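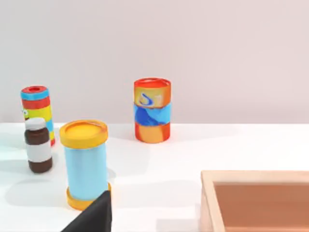 Simulated tabletop with four containers, the wooden tray and one gripper finger in view.

Gripper comparison — progress report to Nitell, 27/05/2020

We completed 1207 simulated grasps this period, split between the Bornier and Vakov grippers. Both used the same arm controller. Hanna Romaniuk is checking the logs, and 20 runs will be repeated after a timing fault.

Wide lids remain the main difficulty — the blue container's rim needs a separate approach angle. Orest Kravets is rewriting that part.

Spending is on plan. We request 2 more weeks of compute time. Bench trials start in October.

Romana Michalík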